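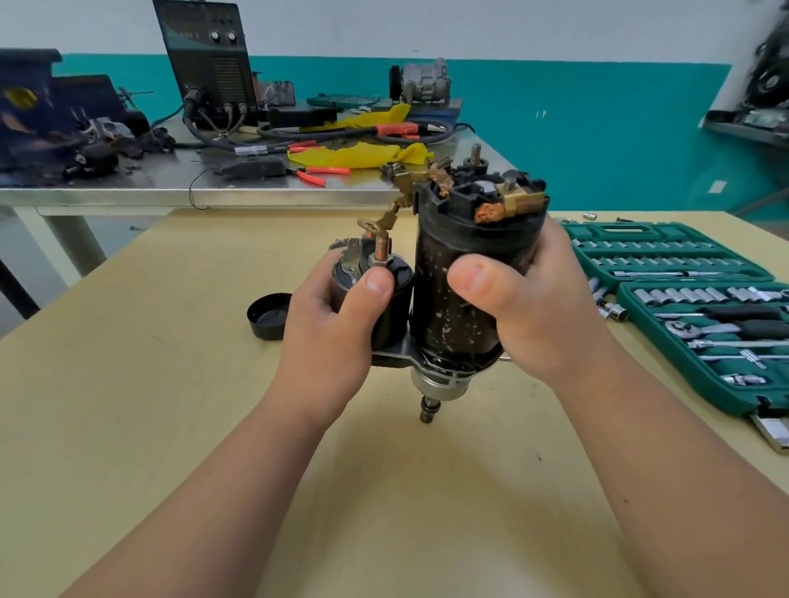
Starter motor with the rear cap removed, socket set at the right.

Workshop Tips: Taking Apart and Reassembling a Starter Motor

Issued by the Oltside training workshop, 2018-04-18. Text by Jeanie MacLeish, reviewed by Renzo Carbone.

These tips are intended for trainees and evening users who have completed the bench safety session. They apply to the common type of starter with the solenoid mounted alongside the motor housing. Where the maker's service sheet differs, the service sheet is to be followed.

Before the starter reaches the bench

The negative battery cable must be disconnected before any work begins under the hood. Note the position of each cable on the solenoid studs and label it. Masking tape and a pencil are sufficient. Wipe the outside of the unit with a dry rag, and do not soak it in solvent. Solvent carries dirt into the windings and may damage the insulation.

Opening the unit

1. Scribe a light line across each joint in the casing. The line will show how the sections fit when the unit is closed again.
2. Loosen the nut holding the motor lead to the solenoid. If the stud turns with the nut, stop and apply penetrating oil.
3. Remove the rear cap and set it down open side up, so that it can hold its own screws and washers.
4. Ease the brush holder away by hand. Do not pull on the braided leads. They are difficult to replace without the proper crimping tool.

Parts should be laid on the bench in the order in which they come off, with sockets and drivers kept to one side of them.

Brushes and commutator

Measure each brush and compare it with the wear limit on the service sheet. A brush that has chipped or worn at an angle should be replaced even if it is long enough. Light discoloration of the commutator may be removed with fine abrasive paper. Emery cloth is not to be used. Blow out the dust at the extraction hood and not at the bench.

Refitting the brush holder is the step that most often causes delay. The brushes must be held back against their springs while the commutator enters the holder. 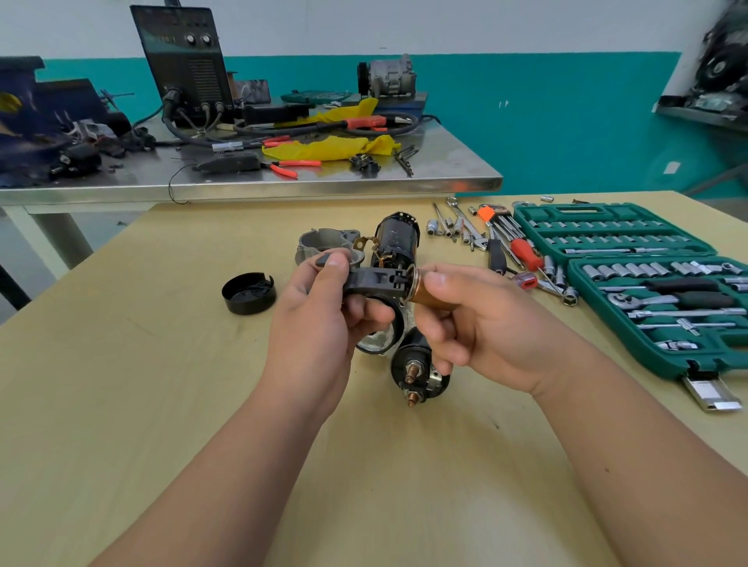 Hold the armature straight and bring it in slowly. If resistance is felt, withdraw it and check that no brush has slipped forward. Force will crack the holder. Once the commutator is in place, turn the shaft by hand. It should move evenly, with light drag and no scraping.

Solenoid plunger and lever

Clean the plunger with a dry cloth. Grease is applied sparingly to the lever fork and its pivot, and never to the plunger bore. Check the fork for wear where it meets the drive collar. 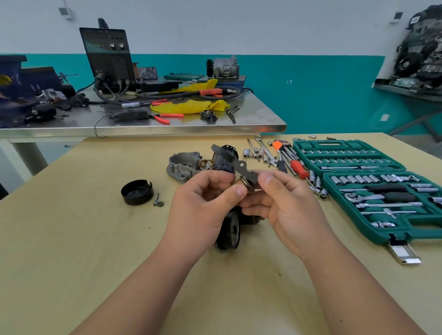 Plunger and lever fork in hand, with the armature below.

Closing up

Align the scribed lines, start all fasteners by hand, and tighten them evenly. Return every socket to the case before leaving the bench. Replacement brush sets are held in bin 73 of the stores cabinet, and their use must be entered on the sheet.

Contact: Oltside Training Workshop, Stores Desk, extension 622 | © 2018 Oltside | Back to top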